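Runden Fire Protection District
Station 3 Monthly Safety and Readiness Checklist
Date: 9/12/19
Completed by: Tumelo Le Roux, Station Safety Officer

Mark each item OK, FIX or N/A. Anything marked FIX needs a comment and goes on the board in the day room until it is closed. Items that take an engine out of service get a phone call to the duty chief before the form is finished.

1. APPARATUS BAY

1.1 Bay floor free of oil, water and trip hazards: OK
1.2 Overhead doors open and close fully on the wall button: OK
1.3 Door safety eye stops and reverses the door: FIX
Comment: Door on the east side reverses late. Cleaned the lens and tried again, same result. Called Sánchez Door Service. Leave the door fully up or fully down until they have been here, and have a second person watch it when it moves.
1.4 Exhaust hose connected to engine at time of check: OK
1.5 Wheel chocks in place: OK
1.6 Shore power cord, no cuts or burned pins: OK
Comment: The cord is still too long for where the engine parks. Hang the extra on the hook. It was on the floor again when I came in.

2. ENGINE

2.1 Lights, siren, air horn, backup alarm: OK
2.2 Tires, tread and pressure: OK
2.3 Pump engages, primes and holds: OK
2.4 Tank full: OK
2.5 Discharge caps and gaskets: FIX
Comment: Gasket on the officer side rear discharge is flat and cracked. Replaced from the parts drawer. That was the last one, so please add it to the order.
2.6 Ladders, visual check of rungs, halyard and heat labels: OK
2.7 Hose loads, last repack written on the card: FIX
Comment: Rear attack line has no date on the card. Repacked it and filled in the card. If you pull it, you write it down, even for a drill.
2.8 Portable radios, 7 on chargers, all take a full charge: OK

3. BREATHING AIR

3.1 Packs, straps and buckles: OK
3.2 Low air alarm sounds on every pack: OK
3.3 Masks clean, bagged and labeled by name: FIX
Comment: Two masks had no label. Both were clean. I labeled one and left the other on the bench for its owner to claim.
3.4 Cylinders within hydro test date: OK
Comment: The next group comes due in April. Book the van early, the shop was backed up last time.
3.5 Spare cylinders above 90 percent: OK
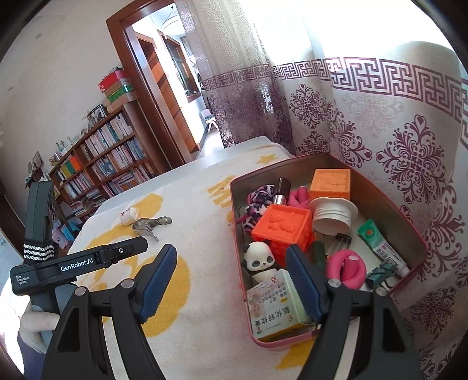
4. PROTECTIVE GEAR

4.1 Coats and pants, seams, liners, reflective trim: FIX
Comment: One coat has trim coming loose at the left cuff. Tagged out and sent for repair. A loaner is on the rack.
4.2 Helmets, shells and chin straps: OK
4.3 Boots and gloves: OK
4.4 Gear washed after last working fire: OK
4.5 No gear stored in living quarters: FIX
Comment: Found a hood and a pair of gloves on a chair upstairs. Everyone has heard this before. Turnout gear stays on the bay side of the door, and that includes gear that has just been washed.

5. LIVING QUARTERS

5.1 Smoke alarms tested, all rooms: OK
5.2 Carbon monoxide alarm tested: OK
Comment: Bunk room unit is at the end of its listed life. It passed, but I would like to replace it before winter. Request sent.
5.3 Exits clear and exit signs lit: OK
5.4 Kitchen extinguisher in place, tag current: OK
5.5 Range hood filter clean: FIX
Comment: Greasy. Ran it through the dishwasher twice. Needs to go on the weekly house duties and stay there.
5.6 No power strips plugged into other power strips: FIX
Comment: One behind the television. Removed. We write up businesses for the same thing.

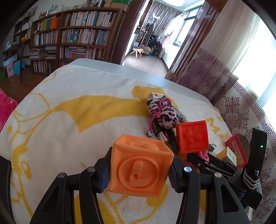
5.7 Dryer lint trap and vent: OK
Comment: The vent was cleaned out to the wall cap in the spring and is still clear. Empty the trap after each load.
5.8 First aid kit stocked: OK

6. GROUNDS AND UTILITIES

6.1 Generator started and ran under load: OK
6.2 Generator fuel above three quarters: OK
6.3 Address numbers visible from the road: OK
6.4 Front hydrant clear on all sides: FIX
Comment: Weeds up to the caps. Cut back. The hydrant at the Ullel Road corner is worse, and I have passed that on to the water department.
6.5 Fuel and solvents in the yellow cabinet, door latched: OK

OPEN ITEMS FROM LAST CHECK

Hose tower light: closed, new fixture in.
Wokevine Lane gate code: closed. The new code is in the map book and on the engine tablet.
Extrication gloves: still open. Quote is in, waiting on approval. The line in the budget is $3000 for all small gear this year and most of it is spent.
Bay heater: still open. It lights on the second or third try. Do not relight it by hand.

Total marked FIX that remain open after today: 1.3, 4.1 and the unclaimed mask under 3.3.

Copy to duty chief. Original in the red binder.
T. Le Roux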